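Tosten site – automation of the returns bench
Progress report to Ciltanlow, second reporting period
Prepared by Hollis Lindgren, Mon 23 November

Work since the last report

The robot arm on returns bench 5 has moved from trials to daily use on the morning shift. It handles cartons of clothing and household fabric, which used to be opened, shifted and emptied by hand. In the past month it took 624 cartons. Our target for the period was 1,000. Most of the shortfall comes from the days lost when the arm was down for a new cable.

Holding a carton by its wall is still the slowest step. Octavio Huanca has reduced the closing force twice so that the cardboard is not crushed, and we now ask staff to set each carton square to the bench before they step back.

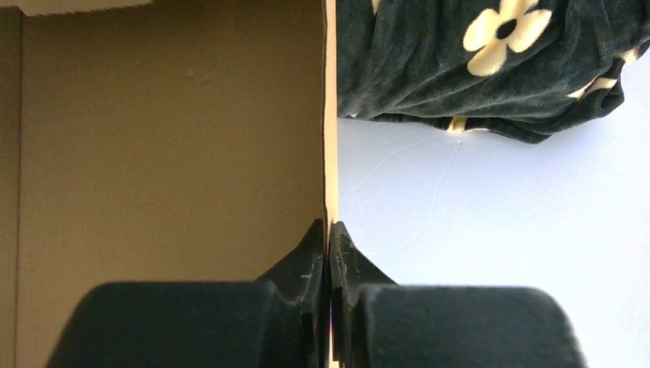 Gripper closed on the edge of a carton wall, with printed fabric on the bench beside it.

Effect on staff

No positions have been cut. Of the 17 people on the returns team, five have been trained to run the bench. Cempaka Ngui reports fewer complaints of sore wrists on the morning shift, though it is too early to put a figure on it. Two people asked to go back to hand sorting because they found the watching dull – we agreed, and we now rotate operators every two hours.

Fadi Zoubi has raised the question of pay grade for trained operators. This is with the Sokthorpe office and we expect an answer in December.

Next period

Replace the gripper tips, start the afternoon shift, and repeat the staff survey. Spending is within budget. We are not asking for any change to the payment schedule.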